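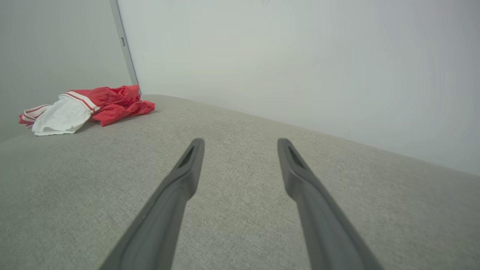

How to find the ship of a freed ancestor?

Posted by Juvelmont, 02/06/2026

My family has a handwritten note saying that our ancestor was taken off a slave ship by a navy patrol and landed in Freetown. There is no ship name, only "register 2136". Is this a person or a page?

Lu
It is most probably a person. The clerks gave each freed African a number, and wrote name, age and height next to it. Ask the archive for the entries before and after too – people from one ship were usually listed together, and the ship is often named only at the top of the list.

Mastamov
Try the library, they have old books on this.

Jastunitz
I agree with Lu, but please be careful with the name. English clerks wrote what they heard. In May I compared 4 copies of one list and the same boy had a different spelling in each.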